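Jolorar depot automation

The Jolorar depot automation was the gradual introduction of two-armed handling robots at the Jolorar parts depot, a repair and sorting works run by the firm of Jomar. It began as a trial in February and was made permanent, to the surprise of those who had been told it was only a trial, on November 28, 2019. The depot employed 70 people at the start of the trial and 70 at the end of it, although few of them were still doing the job printed on their badge.

Background

Jolorar takes in worn and returned field equipment, strips it, sorts the pieces and sends on whatever can be used again. Before the robots, this was done at long benches by fitters, who lifted each item out of its crate, turned it over, swore at it and put it in one of 32 bins. The bins had been numbered by three different managers under three different systems. New starters were given a laminated chart, and older hands told them to ignore it.

Jomar had considered automation twice before and had given up both times on grounds of cost. The third proposal, drawn up by the consultancy Jayasinghe, came to 400 pages, of which the staff were shown the cover and a diagram. It promised that the machines would take over "dull, heavy and repetitive duties". The fitters noted that this described everything they did, and asked which part would be left.

The simulator

Practice on real stock proved expensive in the first week, and the depot moved most of its training to a simulator called Ledis. Operators sit at a desk and work a modelled robot from a viewpoint just above its body, picking up modelled parts and setting them down again under a plain warm-grey sky. There is no weather in Ledis, no forklift and no radio, and several operators have applied to stay in it.

The viewpoint takes some getting used to. Much of what lies low down is hidden by the robot's own white casing, and beginners spend their first sessions trying to lean over it in their chairs. Small items are harder than large ones, particularly when several sit close together at the gripper and the operator must decide which of them matters.

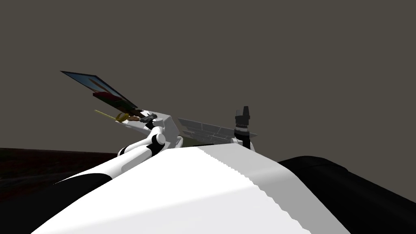 Tanvir Uddin objects that the simulator is given too much credit, and that the people who did well in it were those who had already spent years at the benches and knew from the look of a part how it would want to be held. He would have put everyone on the bins for a month first. The training office replied that this had been considered, and has not said by whom.

Sessions in Ledis are scored. The scoring was meant to be private, but a list went up beside the kettle within a fortnight and has stayed there. The highest mark recorded is 2473, set on a night shift, and it is regarded by the day shift as unproven.

Effects on the work

The most obvious change was to backs and shoulders. Lifting now falls mainly to the machines, and complaints of strain dropped enough for the first-aid cupboard to be given over to spare cables. Complaints of sore eyes and stiff necks rose, and a request for better chairs was passed to Jayasinghe, whose proposal had not mentioned chairs.

A second change was in who asked whom for help. At the benches a fitter with an awkward part simply held it up, and somebody would shout the answer across the room. Operators work in headphones at separate desks. The shouting was replaced by a message channel, in which the answer arrives more politely and somewhat after it is needed.

Job titles were revised as well. Fitters became "handling supervisors", a promotion in every respect except pay. Following talks in which Covadonga Cordero spoke for the bench staff, the pay was brought into line and the title was kept, management having already ordered the badges.

Some work resisted the change. Tangled cable, anything sticky and anything packed by the previous shift in a hurry still go to a short bench near the loading door, staffed by rota. It was due to close when the trial ended. The rota is now oversubscribed, the bench being the one place in the building where conversation is possible.

Reception

Opinion inside the depot is divided less by age than was forecast. Several of the longest-serving fitters took to the controls quickly and are reluctant to be thanked for it. Some younger staff have left for jobs with more walking about in them. Jomar describes the programme as a success in its internal newsletter, which is written by the same office that runs the programme.

The laminated chart of bins was withdrawn when the robots arrived. It was reissued soon afterwards, with a fourth system of numbering.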